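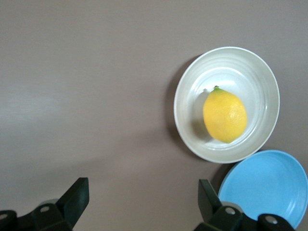

Zestness opens its first tableware repair workshop in Ralholm

RALHOLM, June – Zestness, the household goods company from Hallstead, announces the opening of a repair workshop for ceramic tableware in the old post building in Ralholm. From this month, customers can bring chipped or cracked bowls, plates and cups to the counter and collect them again when the repair is finished. The service is open to everybody, also to those who bought their tableware from another maker.

The workshop has been in preparation for more than one year. During a trial period in Hallstead, the company received 158 pieces from local households. Of these, 41 were too damaged to be repaired for daily use, and the owners got them back without any cost. The rest were repaired and returned.

"We were selling people a new plate when they had only a small chip in the old one," says Märta Sjöberg, managing director of Zestness. "Many customers told us they did not want a new plate. They wanted the plate that they had already, because it belonged to a set, or because it came from their mother. We had no good answer for them, and I found this a little embarrassing for a company like ours."

The work in Ralholm will be led by Eduardo Bettencourt, who has worked with ceramic glazes for most of his career and who also trained the two other members of the team. Every piece is first cleaned and looked at under a strong lamp. The customer then receives a written price and can decide if the work should be done or not. Small chips on a rim are normally ready in 3 weeks. A bowl which is broken into several parts takes longer, and the workshop will say so before it accepts the work.

"A repair should be honest with the owner," says Eduardo Bettencourt. "If I repair a piece and it can stand on a shelf but should not be used for food any more, I write this on the paper that goes with it. Some people are disappointed to hear it. It is still better that they know."

Together with the workshop, Zestness introduces Yu, a plain line of plates and bowls that will be sold with a repair promise. For each shape in the line, the company keeps the glaze recipe and a stock of the original clay, so that a later repair can come close to the first color. The line will be made in a first series of 1000 pieces and will be sold only in the shops in Ralholm and Hallstead. Online sales are planned, but there is no date for this yet.

The workshop counter is open in the mornings and, on the last working day of each month, until 7 p.m. No appointment is needed for up to six pieces. For larger sets, the team asks customers to call the shop first. Pieces should be wrapped one by one in paper or cloth, and loose fragments should be kept in a separate bag – also the very small ones. Glass, enamel and cast iron are not accepted.

About Zestness
Zestness designs and sells tableware and kitchen goods for the home. The company has its head office and its main shop in Hallstead.

Press contact
Press office, Zestness, Hallstead. Interviews with Märta Sjöberg and visits to the workshop can be arranged on request.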